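Gravon bench cell, eight months in: does it do what the brochure says?

Posted 7 November 2019
Filed under: Shop equipment, long-term reviews

I run the second shift at a contract shop in Jadville. We build and rework control boxes for other companies, mostly small runs, and in March the owners put in a Gravon bench cell: one arm, two black fingers, a white table, a rack for the paperwork and a monthly service plan. I was against it. I'm less against it now, but I would not call myself a convert, and if you're reading this because a salesman has just left your building, please read to the end before you sign.

The pitch was that the arm would take over the dull handling. Parts come off the cart, go to the bench, get held while a person does the skilled bit, and move on. "Your people do the thinking" was on the front of the folder. Our people were already doing the thinking. They were also doing the handling, and it took them less time than anybody in the sales meeting was willing to believe.

Setup. Two days, we were told. It took five, and one of those was spent waiting on a bracket from the Fledville depot. The installer was polite and knew his stuff, and he left us a binder that is pretty good up to the chapter on changing over jobs, where it gets thin. Most of what we know about changeovers we worked out ourselves and wrote on the inside cover.

Speed. On a run of 500 of the same thing, it earns its place. It doesn't slow down after lunch and it doesn't get a sore wrist. On a run of around 200, we come out even. Anything smaller and I would rather have the bench back. Look at your own order book before you look at theirs. Ours is mostly small runs, a fact the owners had on paper when they bought the thing.

Grip. Better than I feared on flat-sided metal, worse than I hoped on anything soft. Cables are the weak point. A person picks up a bundle and tucks it out of the way without thinking about it. The arm has to be told, and then told again when the supplier changes the sleeve. We keep wiring as hand work and I don't see that changing. The old Pagano clamps we used before had no opinions about cables at all, and I still have two of them in a drawer.

Now the part the brochure skips, what it did to the jobs.

No one was let go. I'll give the owners that, they said so at the start and they have stuck to it. But a bench that used to be two people talking is now one person and an arm, and the person is partly there to watch. Watching is tiring in a way that lifting isn't. Two of my best assemblers asked to come off the cell inside the first month. They missed having something to do with their hands, and they didn't like being the one who gets asked why it stopped.

The pay question is still open. The people who can change over a job and clear a fault are doing more than they were hired for. Gravon calls them "cell leads" in the training material. Our payroll calls them assemblers. If your company is buying one of these, get that settled before delivery, in writing, because after delivery everyone is too busy.
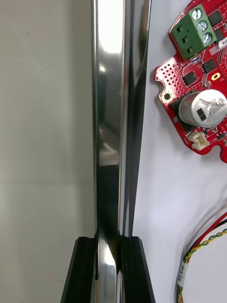

I'll also say something about pace. With two people at a bench, the pace was whatever they agreed on, and a good pair would go hard in the morning and ease off toward the end. The cell has a counter on its screen, and within a week the counter was being read out in the Monday meeting. I asked for that to stop. It did, mostly. But the number is still there, and a new hire looks at it more than at the work.

Some things I do like. Fewer people complain about their backs. The reject bin on the long runs is lighter than it was. The stop button is big, in the right place, and works every time we test it. Phone support picks up, even on second shift, and the woman I usually get doesn't read to me from a script.

Things I don't: the service plan costs more than it should for what it covers, finger pads count as "consumables" and aren't included, and the software update we got over the summer moved half the menus. Also the training is two mornings, on first shift, with no version for nights. My crew learned it from each other.

Would I buy it with my own money? For a shop with long, steady runs, maybe, after a proper trial on your own parts with your own people at the bench. They'll offer you a demo with their parts. Turn that down. For a shop like ours I would have spent the money on better benches and a third person for the evenings.

Three out of five. I'll update when the service plan comes up for renewal.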